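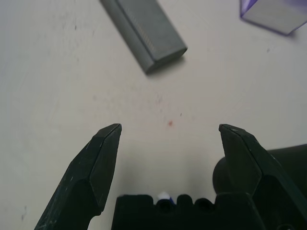
Search this site Search Menu

Progress report to the Hauksdóttir Fund: local newspaper archive of Candby

December
By Evdokia Mavromatis

Dear Grethe Kárason,

I send you the second progress report for the newspaper archive. It covers the work since the summer and it says what we plan until the end of the grant. The numbers for spending are in the separate sheet which Cor Wouters sent to your office on Tuesday.

The main result is that we have now scanned 2,489 pages of the Candby weekly paper. In the first report we promised to finish the years before the printing house moved, and this is done, with the exception of two bound volumes. The binding of these volumes is so tight that the inner column can't be read without opening the spine. We asked a bookbinder in Flivley for a price and we wait for the answer. If the price is too high for the budget, we would like to leave these volumes for a later application and to write clearly in the catalog that they are missing.

Text recognition

The recognition of the text goes better than in the summer. Silviu Ene changed the settings for the old typeface, and the long s is no longer read as f in most articles. The small advertisements are still a problem. They were set in many sizes of letters, often with a border, and the program joins two neighbors into one. We correct by hand the front pages, the death notices and the reports from the harbor court — these are the parts that people ask us for most often. The rest stays uncorrected for now, and each page carries a note about it.

Catalog

The catalog is in Pitia, as agreed. Every issue has its own record with date, number of pages and condition. We lost some 10 days in the autumn when we found that the paper had used the same issue number for two different weeks, and later skipped a number to repair it. Bjartur Eskildsen went through the whole period and made a table of the true order. The table is added to the catalog as a document of its own, so that the next person doesn't need to do this work again.

We also began a list of family names with their spellings. It is not complete and I don't want to promise a date for it.

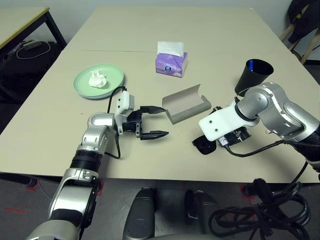
CANDBY, December — The reading evenings started again after the harvest break. The idea, as you know from the application, is that older readers help us to identify persons and houses in the photographs of the paper, where the caption is short or wrong. We held 11 evenings in this period. The attendance was uneven, and on two of the evenings the rain kept almost everyone at home, but the results are good. One reader recognized the old ferry office, which we had cataloged as a school. Another brought a handwritten notebook of her uncle, who delivered the paper and wrote down every house on his route. We made a copy with her permission and returned the notebook the same week.

I must report also one difficulty. Several families asked us not to show articles about court cases with their grandparents. The articles are old enough to be free by law, but we want to treat the question with care. Until we have a written rule, these pages can be read in our office and are not shown online. A draft of the rule will come to you before the next payment, and I would be thankful for your comments on it.

Changes to the plan

We ask to move the small exhibition from spring to early summer. The hall in Flivley is under repair and the owner can't give us a sure date. The cost stays the same. We also ask to use the money left from the travel line for acid-free boxes, as the volumes which were scanned must be stored properly and the old boxes are too short.

Next period

First comes the checking of the scanned pages, then the public search page. Silviu has a test version which works, but slowly when one looks for a word in all years together.

With kind regards,
Evdokia Mavromatis

Contact | Copyright Candby Newspaper Archive | Back to top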